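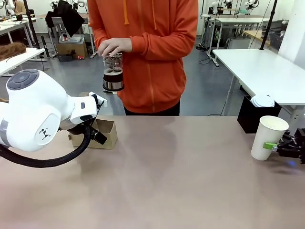 Does Expensive Coffee Taste Better, or Did I Just Pay for It?

2 August 2020

My friend Juwita Hartono gave me a bag of Mangundap beans in June and told me they would ruin supermarket coffee for me. They did not. I have been waiting for the ruin ever since, and I still finish the cheap can every month without complaint.

I don't doubt that good beans exist. I doubt the labels. The Mangundap bag promised plum, cedar and "a memory of brown sugar." I got coffee. I tried it in the French press and I tried it through paper, and both times I got coffee, a little sour in the second case.

Then there's the water. According to a forum I should have stayed off, I've been ruining every cup with my tap. The cure is a little packet of minerals from Vendik that you stir into distilled water, so you pay to have everything taken out and then pay again to have some of it put back. I bought 5 packets. My sister Kamonchanok (Kamonchanok Bunnag, for those of you who read her gardening column) drank a mug of each and asked which one was supposed to be special.

The altitude thing bothers me more. The bag says the beans were grown at 1,760 meters, in large type, right under the name. Fine, but who is standing in a store comparing meters? I can see how cooler air might slow the fruit down and change the flavor. I can also see how a big number looks good on a bag.

What would change my mind is a blind tasting run by somebody with nothing to sell. The one at Wurnden last year was paid for by a roaster, and the roaster won.

I did keep one habit out of all this, which is grinding right before I brew. The kitchen smells better. Whether the cup does, I'm less sure, and Juwita says I'm not allowed an opinion until I throw out the can.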